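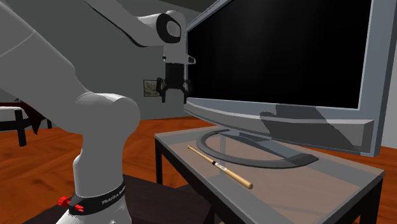

A Franka Emika arm and a monitor in a computer-generated workspace.

Wiltotis shoppers told "smart" loyalty prices will save them money

Supermarket chain Wiltotis will move all its stores to members-only pricing in March, and says customers will be better off. It has not said by how much, or compared with what.

Under the scheme, shoppers who sign up for the Lunis app will see one price on the shelf and everyone else will pay another. The chain has run the system in 5 stores since last autumn and calls the trial a clear success. Its evidence is a survey in which 97 per cent of those asked said they were "satisfied or very satisfied" with their savings.

The survey went to 2000 people, all of them already using the app. Shoppers who had declined to join, or who had tried to and given up, were not asked. Nor did the questions mention what the same goods had cost before the trial began.

That last point matters. At the Coutinho Road branch, one of the trial stores, a till receipt from the summer shows a block of own-label cheddar at £3.10. The member price is now £3.15. Without the app it is £4.20, so the shelf label promises a saving of £1.05 on something that has gone up by five pence.

Wiltotis said prices "reflect a range of factors, including supplier costs", and that it would be wrong to judge the scheme on a single product. That is fair enough, but the company declined to supply a list of prices before and after, which would have settled the matter one way or the other.

There is also the question of what members hand over. The terms run to 32 pages and allow purchase records to be shared with "selected partners", among them the marketing firm Nudanis. Wiltotis says names and addresses are removed first. It would not say how long the records are kept.

Customers without a smartphone will be able to ask for a plastic card at the help desk, although two of the trial stores had run out of them when we visited and staff could not say when more would arrive. A spokesperson said supplies would be "in place for launch".

The chain plans to publish a full review of the scheme next year. By then every store will have been using it for months, and the old price labels will be long gone.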